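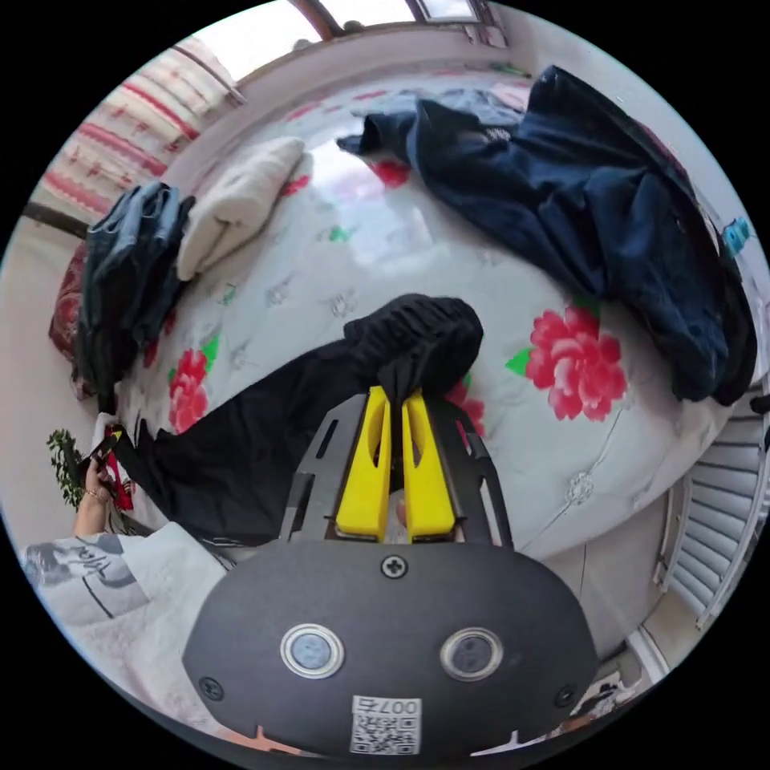 *Prendas sobre una cama y pinza manual de dedos amarillos. Fotografía: archivo de Stillden.*

La **automatización del cuidado de la ropa en Stillden** es el proceso por el cual esta empresa de servicios domésticos introdujo máquinas en la clasificación y el doblado de prendas. Comenzó en diciembre en el taller central, que entonces tenía 56 trabajadores, y se extendió después a una parte del servicio a domicilio.

## Antecedentes

Antes del cambio, cada empleado clasificaba, doblaba y empaquetaba a mano. Un turno normal del taller trataba 500 prendas. Las toallas y las sábanas ocupaban poco tiempo; los pantalones vaqueros, las sudaderas y la ropa oscura de tela blanda exigían más atención, porque es difícil encontrar en ellas el borde o la manga cuando están amontonadas.

## Sistema

El sistema recibe el nombre de Skekavetti y tiene dos partes. La primera es una línea fija que dobla piezas planas. La segunda es un brazo que toma la ropa de un montón y la separa. Para preparar este brazo, los trabajadores realizan la tarea con una pinza manual provista de sensores y dos dedos paralelos, que cierran sobre la tela como lo haría la máquina. Las sesiones se hacen también en dormitorios, sobre camas con edredón, ya que en el taller todas las mesas son iguales y lisas.

## Efectos en el trabajo

El doblado de toallas dejó de hacerse a mano en el turno de mañana. De la plantilla, 19 personas pasaron a un puesto nuevo, llamado «demostrador de prendas», con formación pagada y un suplemento en el salario. Otras quedaron en la revisión final, donde se corrigen los dobleces y se apartan las piezas con botones sueltos.

Las opiniones recogidas en la encuesta interna fueron desiguales. Más de 70 respuestas, contando las del servicio a domicilio, mencionaron menos dolor de espalda. Varias se quejaron del cansancio de la muñeca por el uso de la pinza, y también del ritmo de la línea, que no permite parar para conversar. La empresa estableció más tarde una pausa en cada hora de demostración.

## Otros talleres

Billov, que trabaja con hoteles, adoptó solamente la línea fija y mantiene la clasificación manual.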